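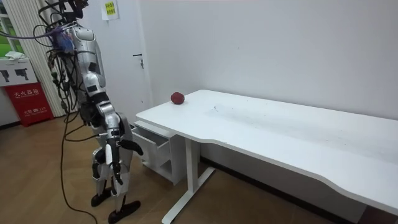
Right, a thread about moving my mum's old allotment diaries onto the computer, which has eaten most of my winter. There are eight notebooks, all in pencil, and she wrote on both sides of every page. I want a long white desk for this job, the sort where you could lay every notebook open in a row and still have space for a mug. What I've got is the end of the ironing board.

2/ The diaries start with the bean years. Mum had the plot next to Jean Gunn, who grew Ellden runners up the fence and gave them away by the carrier bag. There's a whole page that just says "Jean. More beans."

3/ I've typed up 214 entries so far. Weather, mostly. She was very firm about frost. One December there's a fortnight of nothing but "hard again" and then, in capitals, LEEKS FINE.

4/ Things I can't read: anything written after tea on a Wednesday, when she'd clearly been out there till dark. There's one word that could be "slugs" or "sleeps". Both fit!

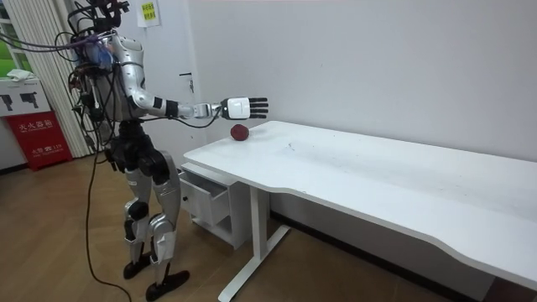

Arm out over the corner of the desk.

5/ Someone asked how I'm doing the plant names. Badly — Mum spelled them how they sounded. I've kept her spelling and put the proper one in brackets after (so Vellemix the squash is in there four different ways, sorry to anyone searching).

6/ Grethe Oddsson from the seed swap has been a star. She knew straight away that "the Wendt" was a potato, when I'd spent two evenings thinking it was a neighbour. It explained why Mum kept digging him up.

7/ Word count as of tonight is 2744, and that's only the first notebook and a bit of the second. I thought I'd be done by spring. I will not be done by spring.

8/ If anyone had a plot up by the railway and remembers a greenhouse made of old front doors, please shout. She mentions it about 12 times and never says whose it was. Next lot of pages at the weekend, starting with the year of the onion trouble.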